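Triltis opens its simulated kitchen to remote teachers

9/18/22
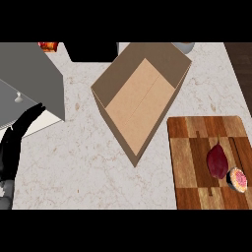
Triltis has opened its simulated kitchen to people outside the company who want to teach a robot by remote control. Until now, only its own staff at the Clulitberg office could log in and drive the arms. The first public task is packing: the operator must take food from the worktop and put it into a cardboard box. The box starts open and turned at an angle to the operator, next to a chequered cutting board where a dark red-purple oval item and a halved round fruit are lying. A person who packs at home would simply turn the box first, but Triltis asks its operators to leave it as it is and bring the gripper to it.

The work is done from an ordinary computer with two hand controllers. The operator moves the hands, and the arms in the simulation follow with a small delay. Each attempt is recorded from beginning to end, including the pauses, and later the recordings are used to train a program called Matubbar, which must learn to do the same job without a person. The company wants 2000 good recordings of the packing task before it starts the training. It had collected 222 when the access was opened.

In a note to new operators, Triltis explains what it counts as a good recording. The fruit must be held, not pushed, and it must be let go inside the box and below the upper edge. Dropping it from above is counted as a mistake, even when it lands well. If the fruit falls on the worktop, the operator may pick it up again and continue, and these recordings are kept in a separate group. According to the note, they are useful for teaching the robot how to recover from an error, and operators should not be ashamed to send them.

New operators begin with a practice lesson of 28 minutes. The lesson has no fruit in it, only plain blocks, and it teaches how to open and close the gripper slowly and how to stop both arms at once. After this the packing task becomes available. Several of the early operators have complained that it is difficult to judge depth on a flat screen, and the gripper often closes in the air in front of the object. Triltis answers that a second view, taken from the side, will be added in January. For the moment it recommends to approach from above and to go down in short steps — it is slower, but there are fewer failed grips.

The controllers are made by Bivero, and they can be borrowed against a deposit, which is given back when they are returned. Other controllers may also work, but the company does not give support for them.

Places for the first group are limited, and applicants must be 18 or older. The form is on the Triltis website, together with the rules for use of the recordings. Operators who are accepted will receive a login and the date of their practice lesson by e-mail.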